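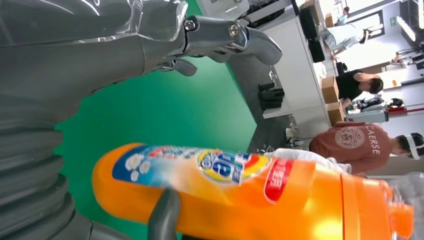
Zultiden Robotics Club – Stories from the Bench

26/07/2019
By the club's story page editor

The bottle had been chosen because it was orange, and because it was ugly, and because the old hand had dropped it so many times that everyone had grown rather fond of it. Now it was the turn of the Feltura, which had cost 3000 more than the Medrano and had, so far as she could tell, the better thumb.

She had promised herself she wouldn't take sides. A comparison ought to be fair – same green table, same sort of bottle laid on its side, same eight tries for each hand – and yet she caught herself murmuring to the Feltura as one might to a nervous pony at a gate. Gently, now. Fingers over, not down.

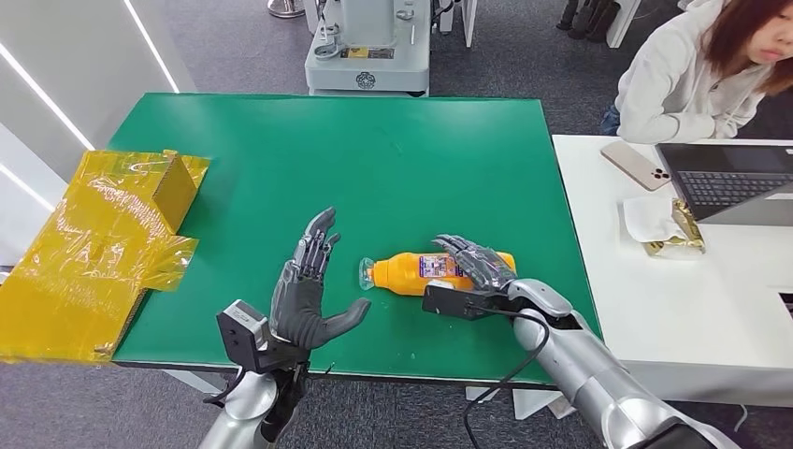
The Medrano had managed three good lifts before lunch, and on the fourth it had squeezed so hard that the cap popped up like a startled hat. She had written that down kindly. She wrote everything down kindly, which was why the Rollow people liked her reports and never quite believed them.

"Once more," she told the hand, and pressed the key.

The fingers closed, thought about it, and closed a little further. The bottle rocked, then rose, two inches at most, and stayed there, and she found that she'd been holding her breath along with it.

She let it hang a good while before she reached for her pencil.

Comments

bench_mouse: Oh, I loved the pony! More of these, please.

oldservo: Eight tries is mean. We always gave ours a warm-up.

tealeaf: Does the Medrano get a rematch in October?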